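Bench Notes: the arm gets a hand (finally)

If you were in the Daltport shop at any point in August you already know what I've been doing, because I've been hogging the corner bench with the good light and muttering. For everybody else, hi, I'm the one building Maltine. Maltine is a robot arm. She is supposed to sort the hardware drawer one day, all those M3 screws and washers that end up in the same coffee can, and she is a long way from sorting anything!

When I wrote in the last newsletter I had the arm itself going, shoulder and elbow and wrist, and a gripper I'd made out of two paint stirrers and a hobby servo. It could hold a sponge. It could hold a sponge pretty well, I thought, until Junpei Ikeda wandered over and asked what else it could hold, and the list stopped there.

So the whole month went into the hand. I'm using the Stiva layout, the one where a single motor turns a big round plate and the plate drives small gears that open and close the fingers. I like it a lot on paper. In plastic it's fussier. My first set of gears had so much slop that you could wiggle the fingers with your thumb while the motor sat there holding perfectly still, and the second set was so tight it squealed (sorry, everyone who was on the laser cutter that night). I reprinted the gears with a hair more clearance, sanded the flash off the teeth with an emery board, and put on a dab of the white grease from the drawer under the drill press. Somebody please write down what that grease is, the label's gone and I'd like to buy us another tube.

The other big time sink was cable. I had the wires zip-tied nice and snug all the way down and it looked terrific, very professional, and the first time the wrist rolled past halfway it yanked a connector clean out. Junpei's fix was to give it slack, lots of it, way more than feels right. So I took off the zip ties and let everything loop, and then I went through and labeled the cables too, which I should have done back when there were only a couple of them. 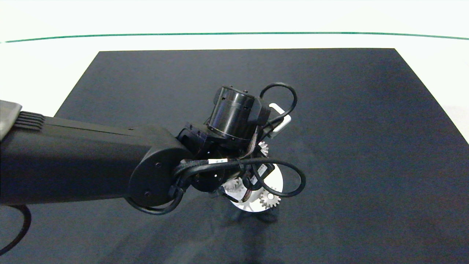 Slack has its own problem, of course, because a big floppy loop wants to catch on things, and I've been moving the arm slowly with one hand near the power switch. I'm thinking about a sleeve, or one of those springy hangers Fujimoto sells, but they run 52 dollars and I'm hoping to bend something out of coat hanger wire first. If anyone has a source for soft spiral wrap in black, come find me.

The test I've set myself is 20 pick-and-place runs in a row with a wooden block and no drops. My best so far is a sad little streak of six. After that it's bolts, then washers, and washers scare me, they lie so flat that I may end up needing a magnet and pretending that was always the plan.

A couple of shop things while I have you. The bench supply with the blue knob reads high, so check it with a meter before you plug in anything you love. I left a bag of misprinted gears in the scrap bin and you're welcome to them, they make decent knobs. And I'd love to borrow a set of small calipers for a few weeks, mine went through the wash in my apron pocket. I'm at the corner bench most evenings after seven.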